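How to Teach the Vumier Two-Arm Kit to Fold Laundry (and Keep Your Temper)

By Kanako Matsuda

The Vumier kit comes with two arms, a front rail, a bag of screws and a leaflet that says "Enjoy folding." That's the whole folding section. What follows is the rest of it, written after a month in which I folded more cloth than I did in four years of college, mostly by proxy.

I bought mine from Nevdale, who ship it half assembled. If yours came from Isow it's the same kit with a different sticker and a slightly ruder invoice. Either way I'm assuming both arms are bolted down, powered and calibrated. If they aren't, go do that. The leaflet is fine on that part.

Step 1: Set up the surface

Cover the table with a sheet. Bare tables are slippery, and a shirt pushed across one will simply leave. Pull the sheet flat and tuck it in at the back. Pattern or plain is up to you, although the Vumier sales page suggests plain and then shows a striped one.

Dress the walls if you have them. I went with wallpaper in a pattern my grandmother would have called restful.

Step 2: Sort out the cables

Each arm has one cable, and each cable wants to be in the fold. Tie it along the links with small ties, but leave a generous loop at the wrist and another at the elbow. My first attempt was very neat and very tight, and the left arm could reach everything except the table.

Before you go on, move each arm by hand through its full reach with the power off. If a cable goes straight at any point, cut the tie and start again. You will have bought too few ties. Everybody does.

Step 3: Start with something long and dull

Pick one dark piece of cloth, longer than it is wide. Lay it out from back to front, smooth it with your hand, and don't worry about getting it perfectly straight. Then bring one gripper to a far corner and the other to the near side.

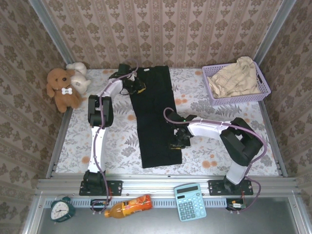
Left gripper at the top corner, right gripper down by the near edge.

Diagonal reaches like this are the best early practice, because the arms stay well out of each other's way. Put both of them at the same end on day one and you'll hear a noise that the warranty has a paragraph about.

Lower each gripper until it just meets the cloth, close it, and lift an inch. If you come up with cloth and sheet together, you went too low. If you come up with air, you went too high. There's a setting called Touch Depth that runs from 0 to 1000, and the useful part of it is between 113 and 131. I have asked Vumier what the rest is for. They sent me a link to the leaflet.

Step 4: Record your moves

Hold the record button, guide the arms through one fold, let go. Do it slowly. The kit copies your hesitation faithfully, so if you stop to scratch your nose, it will pause at that point forever, looking thoughtful.

Three clean recordings of the same fold is enough to play back. More is better, in the way that more flossing is better.

Step 5: Move up to a fitted sheet

You knew this was coming. The Grigaitė add-on pack (wrist cameras plus a fitted sheet routine) is sold on the strength of it, and I paid for it with my own money, so I'll be fair.

Forget the middle of the sheet. Go for the elastic. The gathered band has some thickness to it, which gives the fingers something to hold. Open the wrist camera view, bring the fingers down with one on each side of the hem, and check that you can see both before you close.
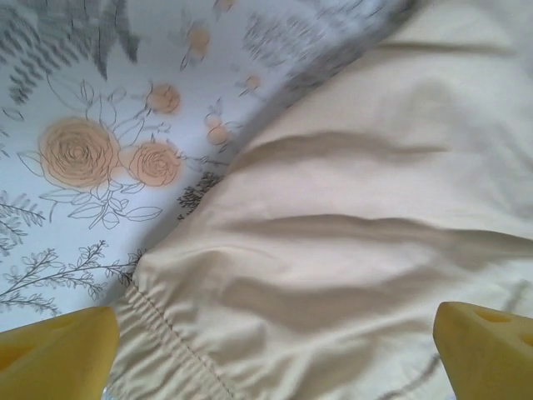

Go in too wide and you'll take a pinch of whatever is underneath as well. I now open the fingers only as far as I need and come down slowly, with the hem between them. Close at half speed. The default speed is meant for towels, and it shows.

If the hem slips, don't chase it. Back off, open, and come in again from the same height. Chasing makes a knot, and I spent most of a Sunday undoing one.

Would I buy it again?

The kit, yes. It's solid, the grippers are gentle, and plain cloth is no trouble once Touch Depth is right. The Grigaitė pack I'd buy for the cameras alone. The routine that comes with it gets my fitted sheets into a shape I would describe as a bundle, which matches my own work.

If you record a fitted sheet fold that ends in a rectangle, please post the file in the comments, along with your Touch Depth number.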